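Kadlow Clothing Exchange — notes of the planning meeting
August 29, 2024 — notes taken by Igor Duda

Present: five members, plus Igor Duda for the minutes. Apologies from two.

1. Notes from April
Agreed without changes. The point about the hallway key is closed.

2. Stock
We took in 106 items over the summer. Of these, 85 are fit to go out and the rest are going to Skoryk for rags. Coats are short again. Too many kids' T-shirts, and we will stop taking them until the shelf is clear.

3. Shelving
Iteo quoted for two more shelf units. The price was higher than last time and delivery is not included. Held over — Igor to ask whether we can pick them up ourselves.

4. Folding and sorting knitwear
Long talk on this one. Sweaters have been coming off the table folded three different ways and the piles slide. Agreed:
- Sweaters are laid out on the white surface, front down, sleeves straightened before anything is folded.
- Sleeves go in across the back, then the hem comes up to the neck.
- No hangers for knits. The shoulders stretch.
- Check cuffs and hems for pulls. Anything with a hole goes in the mending bag with a note pinned on.
- Pale colors are kept in their own pile, away from the denim.
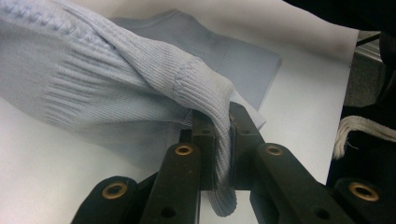 Item 4: pale blue sweater, sleeve and ribbed cuff.

There was a question about whether textured knits need a looser fold. Left to whoever is at the table.

5. Bags and labels
We have about 100 paper bags left. The Clonero labels peel off wool and will be used on boxes only. String tags for the sweaters, size on one side and price on the other.

6. Any other business
The back window still sticks. The iron needs a new cord — not to be used until it has one.

Action: Igor to write to Iteo and Skoryk. Folding steps to be copied out and taped up by the table.

Last updated: August 30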